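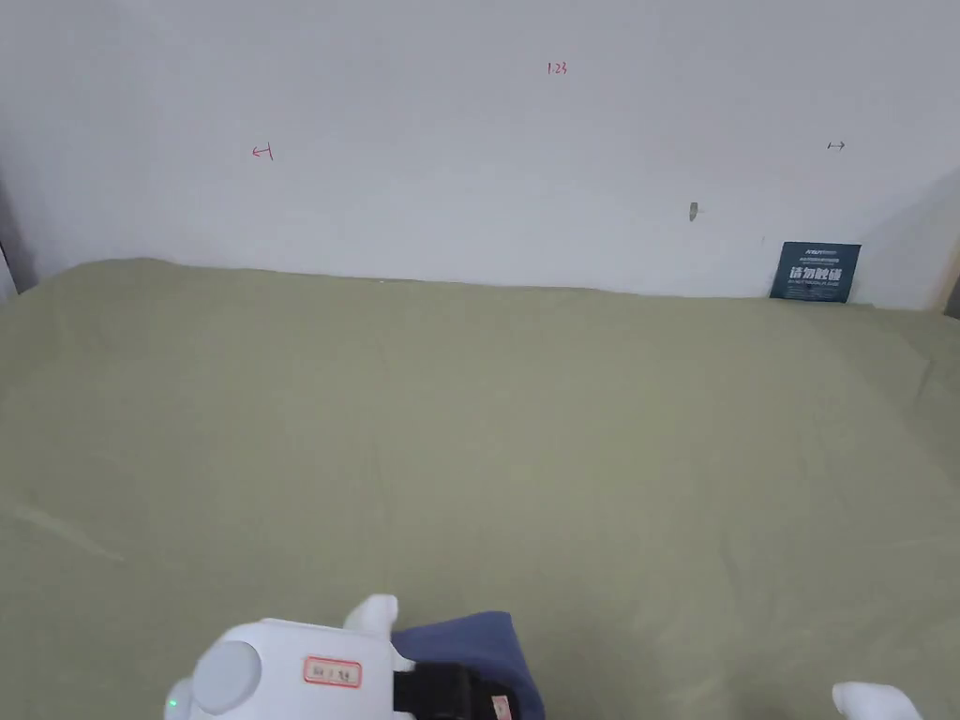

# Chapter 4: Potting On and Standing Out

By the time you reach this chapter you will, I hope, have a tray or two of rooted cuttings, and you will be wondering what on earth to do with them all. It is a lovely moment, and a slightly alarming one, for a cutting that took up no more room than a thumb now wants a pot of its own, and a few weeks later it will want a bigger one.

Let us start with space, as growers usually do. A 2-litre pot needs far more bench than a plug does, and a batch of 1000 plants that sat quite happily in one corner of the propagating house will soon be spilling out of the door. When the nursery at Ulludgate first grew shrubs for sale, it potted on everything that had rooted, and by June there was hardly a path left to walk down. The following year it potted 809 plants, sold the spare plugs to its neighbour Markix, and had a much calmer summer.

We shall come back to Ulludgate several times, and to Witico as well, a smaller place that grows hedging in batches of 200 and does very nicely out of it. The two nurseries differ in almost everything – their soil, their customers, even the hour at which they water – and it is worth reading their records side by side.

The first half of the chapter deals with compost, pot sizes and the right time to move a young plant up. The second half takes us outdoors to the standing ground, with its drainage, its shelter and its never-ending weeds. If you have not yet read the notes on the Sinaga mist bench in Chapter 3, do go back to them first, as we shall be using plants raised on it all the way through.

## 4.1 When is a cutting ready?

Tip one out gently and look at the roots.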